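How a Guided Walk Works
By Samira Saab

You have probably seen one. A clump of grown-ups is standing on a pavement, all staring up at a drainpipe, while a person with a folded umbrella talks about it with great feeling. They are on a guided walk. They may even have paid for it.

A guided walk is a slow stroll through a town with someone who knows more about it than you do. That person is the guide. The guide picks a route, finds out the stories along it, and then tells them out loud in all weathers, often next to a bus.

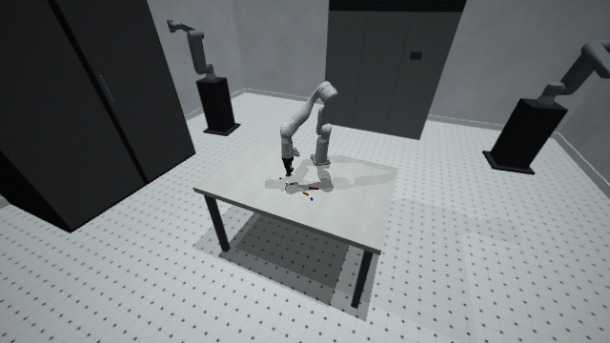

Issue 26

What does a guide do all day?

Mostly, reading. Before anyone sets foot outside, a guide spends weeks with old maps, old letters and old newspapers, which are full of lost dogs and adverts for hair tonic. Somewhere in there is a good story, such as why Saliba Street has a bend in the middle. (The man who owned the orchard wouldn't sell it. The street went round him. He was very pleased with himself.)

Then the guide walks the route alone, again and again, muttering. Neighbours get used to it. The muttering is practice, and it also shows how long the walk takes, where the steep bits are and which café will let people use the loo.

Why do they all look up?

Shops change their ground floors every few years, so at eye level most high streets look much the same. Upstairs is another matter. Shop owners hardly ever bother with it, and you can find all sorts up there: dates carved in stone, painted signs for firms that closed long ago, bricked-up windows, the odd stone face pulling a rude expression.

On my own walk there is a wall that still says FUSTIMPORT in faded letters as tall as a ten-year-old. Fustimport sold buttons. It had 850 kinds of them, and by all accounts a very bad-tempered cat.

Is everything a guide says true?

It ought to be. Every town has stories that are too good to check, though. Mine has a secret tunnel, and so, I expect, does yours. Ours is said to run from the church to the Lesto Hotel, and 500 people must have told me about it. Not one of them has been down it. A careful guide says "people say" before a story like that, and you should prick up your ears whenever you hear those two words.
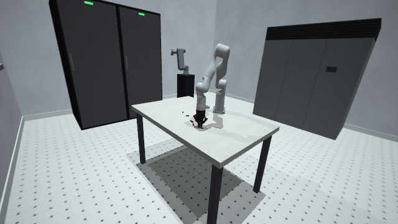 Another thing careful guides do is change their minds. I used to tell everyone that the clock on Serkix Hall was stopped by lightning. Then I found a letter saying that it had simply never been paid for. I prefer the lightning, but I tell people about the bill.

Make your own walk

You need a pencil, a notebook and a grown-up who doesn't mind standing about.

Choose a short route, 2 streets at most. Walk along it and write down anything odd: a strange name, a door with no handle, a very old tree. Ask someone who has lived there a long time what they remember. Look in the library for an old map and see what has gone.

Pick your favourite stops and tell your family about them on the spot. Speak up, face your listeners and not the wall, and don't walk backwards while you talk. I have done this. There was a hedge.

Words to know

Route: the way you go.
Façade: the front of a building, and a good word for showing off with.
Ghost sign: an old painted advert left on a wall. No ghosts are involved, which most children find disappointing.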